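March 22, 2018

**Call for participants: try the Listell arm kit with us in Vetonside**

Pirura is looking for 20 people to spend a little time with our Listell tabletop arm kit this spring and tell us, as frankly as they like, what they make of it. We've been building and rebuilding this thing for longer than we care to admit, and we've reached the point where we know it far too well to see it clearly. So we'd love to borrow your eyes (and your hands, and your patience!).

You don't need any background in engineering. Teachers, parents, retired people, students over 18, folks who fix their own toasters: all very welcome. If you've built a kit arm before, please mention it when you write, as we're hoping for a good mix of old hands and complete beginners.

Most of the work takes place at a toy kitchen. You'll guide the arm through small household jobs, such as reaching for a door handle or a pot lid, and then talk with us about which parts felt natural and which made you want to go home. Slow is fine, and so is giving up on a task and asking for another one.
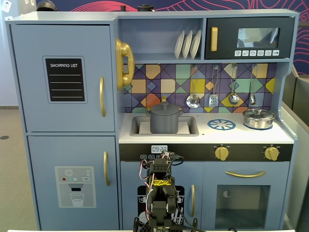 *The Listell arm at the play kitchen, with the gripper up by the toy clock.*

Each person comes in for 2 sessions at our workshop on Agyeman Street, on separate days. Weekday evenings and Saturday mornings are both possible, and we'll do our best to work around school pickups and shift work. We pay $800 in total, half after each session, and there's coffee and usually something baked.

The finished kit will sell for $549 when it goes on sale in November, and everyone who completes both sessions can put their name down for one at half that price. There's no obligation at all, and we'd much prefer an honest grumble to a polite order.

To take part, send a short note to the Pirura workshop with your name, the times that suit you, and a few lines about yourself. Please tell us about anything that would make your visit easier, whether that's a higher chair, a quieter room or larger print on the instructions. We'll write back to everyone, including those we can't fit in this time.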